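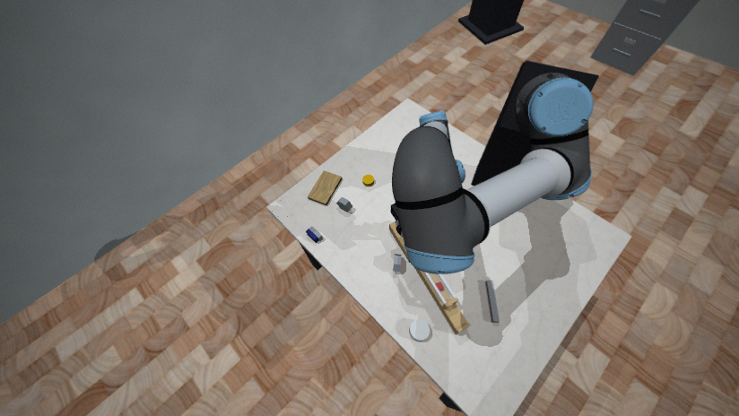
**Sonduslow开往Kendent的公交什么时候改走新线路？**

十一月的第一个星期三起，从早上首班车开始改。老线路前一晚末班车收车后停运，沿河路上的几处旧站牌同时作废。

负责这条线路的Manninen客运公司本周在Sonduslow镇公所贴出了新的走向图和时刻表，镇公所网站上也能下载。改线的消息从春天传到现在，中间推迟过一次，原因是河西岸的路面工程没有按时交工。路面已于上月验收，双向都能通行大型客车，公司随后定下了启用时间。

新线路仍从Sonduslow火车站前广场发车，过老桥后不再右转进沿河路，改为直行上坡，经中学、卫生站和新建的住宅区，再从环路下来，并入去Kendent的公路。进入Kendent以后的走法跟现在一样，先到医院，再到市场，终点在汽车总站。

**为什么要改**

沿河路过去几年多次因涨水封路。每次封路，班车都要临时绕行，绕行的走法又不固定，有时上坡走中学，有时干脆从公路入口掉头，沿途的乘客常常在站牌下等了很久才知道车不来。Manninen在说明里写道，去年秋天的一次封路持续了将近两周，那段时间接到的投诉比平时全年还多。

另一个原因是住的人搬了地方。坡上的住宅区陆续交房，已有554户入住，到最近的公交站要走一段很长的下坡路，路上有一截没有人行道。沿河路这边，老厂房拆掉以后一直空着，原来给工人设的两个站现在整天没有几个人上下车。

按公司公布的统计，这条线路工作日平均每天运送乘客921人次，上车最多的三个站依次是火车站前广场、老桥和Kendent医院。沿河路四个站加在一起，上下车人次在全线排在最后。

镇公所今年春天就改线方案征求过意见，纸质问卷放在图书馆、卫生站和邮局，网上也可以填写，共收回3,391份。赞成改走坡上的占多数，反对意见集中在两类人：一类是住在沿河路北段的老住户，另一类是在河边租地种菜的人，他们平时带着工具和收下来的菜坐车，走不了太远的路。

**沿河路的乘客怎么办**

沿河路并没有完全断了公交。镇公所出钱，由Manninen另外开一趟小型接驳车，在火车站前广场和沿河路北口之间来回，工作日上午四班、下午四班，周末上午和下午各两班。接驳车用的是公司原有的小客车，前门有踏板，可以上轮椅，但车上只有一个轮椅位，需要的乘客最好前一天打电话说一声。

接驳车在广场跟主线班车对时间。按时刻表，接驳车到站后，开往Kendent的主线车最少等五分钟再走。反方向也一样，从Kendent回来的车进站后，接驳车五分钟后发出。如果主线车晚点，接驳车由调度决定等不等，一般会等，遇上末班一定等。

沿河路保留下来的站有两个，北口和水泵房。原来的船坞站和厂前站取消，候车亭先不拆，镇公所说明年开春再决定是搬走还是留给步道上的人避雨。船坞站旁边的自行车架也先不动。

种菜的人提出过能不能在菜地入口加一个招呼站。镇公所的答复是那一段路太窄，车停下来后面的车过不去，暂时不设。答复里同时提到，水泵房站会往南挪一小段，挪完以后离菜地入口比现在近一些。

河边租地的住户对这个答复不太满意。他们交给镇公所的一封联名信里说，挪站当然好，可是水泵房到菜地之间那段土路下雨后很难走，希望能先铺一层碎石。镇公所表示这件事归河道管理部门，信已经转过去了，还没有回音。

**全程要多久**

改线后从火车站前广场到Kendent汽车总站，时刻表上写的是约70分钟，比现在稍长。多出来的时间主要花在坡上，新增了三个站，又多了两处红绿灯。公司的说法是，老线路的时刻表定得偏紧，高峰时几乎天天晚点，新时刻表按实际跑车的情况排，看上去慢了，到站时间会比较准。

坐车去Kendent上班的人对这一点意见不一。有人在网上的留言里算过，原来坐六点四十分的车，到总站后还来得及换乘去工业区的厂车，改线后只能提前坐六点二十分那一班。Manninen回复说，六点二十分这一班会照常开，而且工作日早高峰加开一班只停大站的车，六点五十分发出，中间停老桥、中学、卫生站和Kendent医院，不进住宅区。这班快车先试开到冬天结束，坐的人够多就留下来。

去医院看病的乘客受影响较小。Kendent医院站位置不变，仍在门诊楼对面，往返两个方向的站牌隔着马路。医院那边的人行横道今年重新划过线，比原来的位置往市场方向移了一点，下车以后要往前走几步再过马路。
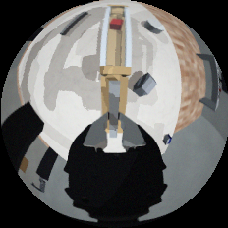 学生的安排单独说一下。中学原来在老桥站下车，步行上坡，改线后校门口有站，上学时段的两班车会换成大车。放学时段的车从校门口发出，先到老桥，再到火车站前广场，不去Kendent。住在Kendent、在Sonduslow上学的学生，放学后仍坐主线车，站牌在校门斜对面，不要跟放学班车的站牌弄混。学校已经给家长发了通知，里面附有示意图，走读生的乘车证不用换，在新线路上一样有效。

中学门口的上下客区目前还停着不少接孩子的私家车。镇公所会在路边划黄线，早晚上下学时段禁止停车，其他时间可以短停。黄线在启用前划完，头两周以劝离为主，之后开始贴单。

**车票和Ineo卡**

票价这次不调。单程票、往返票和月票都按现在的价格卖，沿河路接驳车不另外收钱，凭当天的主线车票或者有效月票上车；只坐接驳车、不换主线的，买一张镇内短途票就可以。

用Ineo卡的乘客要留意刷卡方式。老线路上车刷一次、下车不刷，新线路因为分成镇内和镇外两段，上下车都要刷。下车忘了刷的，系统会按全程扣款，可以在七天之内到火车站售票窗口退差额，带上卡就行，不用打印记录。从接驳车换到主线，间隔在四十五分钟以内算一次乘车，不会重复扣。

Ineo卡的余额和月票照旧有效，不需要重新办卡。卡面磨得看不清号码的，窗口可以免费换，旧卡要收回。老年卡每年要核验一次，原定十一月底截止，这次延到年底，免得大家挤在改线那几天去排队。核验可以在火车站窗口办，也可以在卫生站一楼办，卫生站只在上午受理。

车上仍然可以付现金，司机找零，但大面额的纸币不收。公司提醒说，改线头几天问路的人会多，上车前把零钱或者卡准备好，车能走得快一点。

预先买好的纸质套票也能继续用。套票背面印着的是老线路的站名，司机知道，不用去换。套票上写到船坞站或者厂前站的，可以在水泵房站或北口站上下车。

**站牌和候车条件**

坡上新设的三个站，中学站和卫生站已经装好候车亭，住宅区站目前只有一根站牌杆，候车亭要等物业那边把路沿石补完再装。住宅区站旁边的路灯晚上十点以后只亮一半，末班车到站是十点二十五分，有住户反映太暗。镇公所说会请电力部门把这几盏灯调成整夜亮。

所有新站牌上都有纸质时刻表，字号比老站牌大。火车站前广场的电子屏会显示主线和接驳车两条线的到站时间，屏幕从上周开始调试，有时显示的还是老线路，乘客在改线前不要按屏幕上的新时间等车。

老站牌会在改线当天上午摘掉，来不及摘的先用布套上。看到套了布的站牌，说明那里已经不停车。

火车站前广场的上车位置也有变化。开往Kendent的主线车移到广场东侧，靠近售票厅的门；接驳车停在西侧，原来主线车的位置。两处之间隔着出租车道，走过去不到一分钟，地上画了引导线。带大件行李的乘客最好从售票厅门前的平路绕，出租车道那边有路沿。

**遇到涨水和下雪**

改走坡上以后，涨水不再影响主线，只影响接驳车。沿河路封路期间接驳车停开，不安排绕行，停开和恢复的消息会贴在广场和水泵房两处，也会发到Manninen的短信通知里。短信通知需要自己登记，发线路号和手机号就可以，不收费。

坡上的路冬天容易结冰，这是问卷里提得最多的担心。从老桥到中学那一段坡度最大，往年下雪后常有小车上不去，横在路中间。镇公所的安排是把这段路列入第一批撒盐的路段，早上首班车发出以前撒完一遍，雪没停的话中午再撒一遍。如果路面情况太差，班车改从环路上坡，只跳过中学和卫生站两个站，住宅区站照停。碰到这种情况，中学站的乘客可以到老桥站等车。

公司给跑这条线的车都换了冬季轮胎，比往年早一些。防滑链放在车上，司机在老桥下的停车带装链，装一次要耽搁十来分钟，时刻表里没有留这个时间。

**Kendent一侧**

Kendent市这边没有增加新站，也没有取消站。市场站因为旁边的楼在修外墙，站牌临时往汽车总站方向移了一个路口，改线以后也还在临时位置，等脚手架拆了再搬回去。逢集市的上午，市场门前的街不让车进，班车走后街，在后街的邮局门口停，这一条跟过去一样。

在汽车总站换乘长途车的乘客，要看清楚新的到站时间。从Sonduslow开来的早班车，原来和去北边的长途车隔着二十多分钟，改线以后只剩下十分钟出头。长途车由另一家公司经营，不会等公交。赶这趟长途的人，公司建议坐前一班。

总站的候车室开门时间不变，早上五点半到晚上十点。末班车从Kendent发出是晚上九点十五分，到Sonduslow火车站前广场时接驳车已经收班，住在沿河路的乘客可以打电话给镇公所的预约出租车，凭当天车票减一部分车费，每晚最多派两辆，要在下午六点以前预约。

**周末和假日**

周末的主线车一小时一班，首班比工作日晚一个小时，末班相同。原来周末下午两点到四点之间有一段空当，没有车，这次补上了一班，三点整从Sonduslow发出。住宅区的住户在问卷里还提过周末晚上加车，公司没有采纳，理由是司机不够。Manninen正在招司机，招工启事贴在车厢里和火车站，有大客车驾照的可以直接去车场报名，没有的也可以先报名再参加培训。

公众假日按周末时刻表开，年底那几天另有安排，届时贴在车上。

**意见往哪里提**

镇公所会在改线后第四周再收一次意见，问卷还是放在图书馆、卫生站和邮局，题目比上次少，主要问到站准不准、接驳车换乘方不方便、住宅区站的位置合不合适。在这之前有急事，比如站牌看错、车没停、刷卡扣错，可以直接打Manninen的客服电话，号码印在每张时刻表的下方，工作日早上七点到晚上七点有人接，其他时间可以留言。

接驳车的经费目前只批到明年夏天。镇公所的文件写明，到时候按实际坐车的人数决定续不续，没有写具体的标准。沿河路的住户希望能早一点把标准公布出来，镇公所答应在下一次公开会上说明。会议定在图书馆二楼，晚上七点开始，不用报名。

Sonduslow镇公所另外提醒，启用当天火车站售票窗口提前到早上五点四十分开门，广场两侧各有一名工作人员指路，一直到上午十点。需要纸质时刻表的可以在窗口领，每人一份，大字版另外印了，跟窗口说一声就给。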